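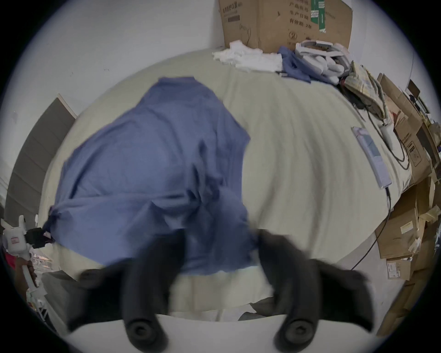

I signed up for the open day at the Niltbridge linen house mostly for the free coffee, and I ended up staying until they started stacking the chairs. The place handles bedding and garments for a bunch of small clinics and guest houses, and for one day a year they let regular people wander in and get their hands on things. There was a practice bed by the wall, with a cream sheet on it and a heap of folded white cloths at the far side, and that's where I spent most of my visit. The blue garments were the thing to try! They're thin and soft, and the minute you lift one off the bed it hangs in this big droopy sheet and you lose track of which end is up.

I fold laundry every week of my life, so I figured I'd be fine. I was not fine. The trick (they showed me twice) is to find the shoulders first, pinch them, give the whole thing one good shake and let the bottom sort itself out. I kept grabbing the hem. A girl next to me, maybe ten years old, had hers done while I was still hunting for a sleeve.

After that came the tour proper, with 15 of us trailing down a hallway that smelled like steam and lemon. First stop was the sorting room, then the washers, which are loud enough that our guide gave up talking and just pointed. They put 1,459 pieces through on the day before the open day, according to the whiteboard by the door, and somebody had drawn a smiley face next to the number. I liked that.

The pressing room was my favorite. They have a flatwork ironer from Isaksson that takes a wrinkled sheet in one side and hands it back smooth on the other, and I could have watched it all afternoon. It's almost 28 years old and they talk about it the way my uncle talks about his truck. You stand on the feeding side, get both corners lined up, and let go a little sooner than feels right. If you hang on, the sheet goes in crooked and comes out with a crease like a lightning bolt. Ask me how I know.

Lunch was in the yard: soup, rye bread and a really good plum cake from the Bunivov bakery across the road. Get there early if you want the cake, it went fast.

A few practical things if you're thinking of going next June. Parking is tight, so take the bus and get off at the Zelumness stop, then walk back past the pharmacy. Wear short sleeves, the pressing room is hot. The tour takes 2 hours, a bit more if your group asks as many questions as mine did. Kids are welcome everywhere except the washer floor, and there's a folding table set up for them in the lobby.

I went home and refolded my entire linen closet, shoulders first on every shirt. The fitted sheets are still a disaster. They didn't cover those, and I forgot to ask.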